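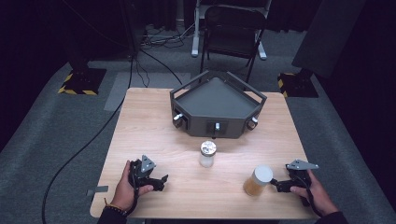
**Ticket 334: Gripper width goes flat during jar tasks**
Opened by: Roya Farahani
Assigned to: Homa Taheri
Project: Pundora, two-handed demos
Status: fixed, with one leftover

**Report (Roya)**

Policy trained on the January jar demos reaches for the jar nicely, closes its fingers just shy of it, and then carries on with great confidence holding air. It does this with the amber jar and the frosted one alike. The left side behaves. I retrained with a different seed, which changed the loss curve and nothing else.

**9:40 am, Homa**

Replayed the raw logs. Right gripper width tracks the trigger fine until contact, then sits at one value for the rest of the episode. Left gripper never does it. The set has 937 episodes and 794 are clean. The other 143 flatline, all on the right.

So the policy is doing what we taught it. Small comfort.

**10:15 am, Homa**

Things tried, in order of how much I wanted them to work:

- Restarted the logger. No change.
- Swapped the cables left for right. Fault stayed with the right gripper, so the cable is innocent. I had already written a rude note about the cable.
- Recalibrated open and closed positions. Worse: now it flatlines at a different value.
- Ran the right gripper with nothing in the jaws. Perfect, of course.

**11:30 am, Roya**

Could it be the filter? Brundau build 9 added a "stall guard" that holds the last width when the motion drops below a threshold. Closing on a jar is mostly motion dropping below a threshold.

**11:50 am, Homa**

It's the filter. The left config still pointed at the old build, so it escaped the improvement.

**Fix**

1. Set `stall_guard: false` in both gripper configs.
2. Pin both sides to the same build. The startup check now refuses to record if they differ.
3. Rebuild width from the unfiltered stream for the 143 bad episodes. Asadi has the script, under `repair/width`.

**2:05 pm, Roya**

Retrained on the repaired set. Fingers now close all the way on both jars in the first test batch. It also squeezes the frosted one harder than I'd like, which I'm calling a separate ticket.

**Left open**

Grarnovthorpe pulled a copy of the old set before the repair. Homa to email them, and to word it better than the cable note.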